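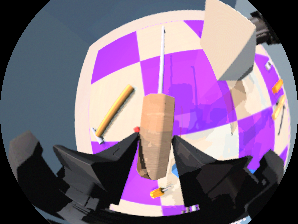 **Ticket 164 – exam entries missing from Plerix after timetable import**

Raised by: Ifor Bevan, exams office
Assigned to: Kilian Berchtold
Priority: 2
Status: monitoring

Three Year 11 pupils in the Chemistry set have no entries on the IGCSE sheet. All three show correctly on the class register. The sheet was exported on Tuesday, after the October timetable import.

## Checks

- Re-ran the export with the cache cleared. Same result.
- Compared pupil records with the register. Names, dates of birth and candidate numbers match.
- Checked the option blocks. The affected pupils moved from Hallau to Thaler house at half-term – their old teaching group code is still attached to the entry record.
- Alun Vaughan confirmed the group was renamed by hand before the import, so the code no longer points to anything.
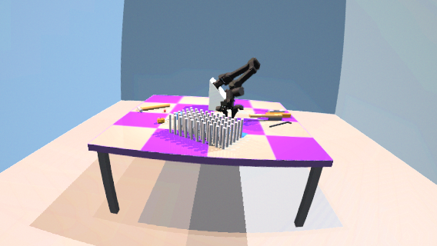 ## Fix

1. Closed the old group code in Plerix, end date set to the day before the move.
2. Linked the pupils to the new group and saved each record separately. Bulk save drops the tier field.
3. Exported again at 14:20. All entries present, tier correct.

## Outstanding

Wyn Ellis to check the A-Level sheets for the same fault. House moves in the sixth form go through a different screen, not tested yet. Ifor to hold the submission until that is done.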